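Filed under: Student Projects, Robotics

What went wrong with our sorting arm
Mwajuma Odera, November 21, 2023

We had been so pleased with the Simiyu arm all through October that the fault, when it came, rather knocked the wind out of us. On run 370 the arm pushed down far too hard and carried on pushing until I hit the stop button — a horrid few seconds! We went back through the log and found that the table height had been typed in wrongly after a restart, so the arm believed it still had 36 mm to go. It now checks its height before every run and stops by itself if it feels a hard push.
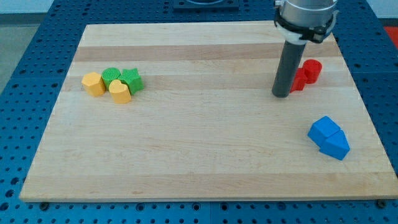 Fig. 1. The rod tool beside the red blocks, with the blue pair nearer the front of the board.

We still want to try a softer tip.

4 comments · 11 shares
© Zosside Student Workshop | Back to top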